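Hollent school dinners go up from Monday
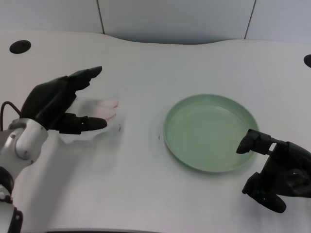 Families at Hollent primary will pay more for hot dinners from Monday, after the council's contract with Ratside ran out and a new one was signed with Fukell. No change for children on free meals.

Letters went home in book bags last week. Not everyone got one, and the school office says to ring if yours never turned up. Spare copies at the front desk, mornings only.

The new menu runs over 4 weeks instead of three. Fish stays on Fridays. Jacket potatoes every day for those that want them, and the salad bar is back, at least for the older classes.

Head teacher Huguette Boyer said the kitchen staff were all staying on. "Same faces, same hatch. The food comes from a diffrent supplier and that's the main thing parents will notice."

Not all are happy. A petition started by Thabiso Hendricks, who has three children at the school, had 174 names by teatime yesterday. He wants the rise put off untill after Christmas. "It's the notice we got. Six days. You can't plan for that with three of them."

Fukell's area manager, Hugo Vidal, will be in the school hall on Thursday at 6 to take questions. Room for 80, no booking. Park on the road please, the staff car park will be locked.

Packed lunches still allowed. No nuts, as before.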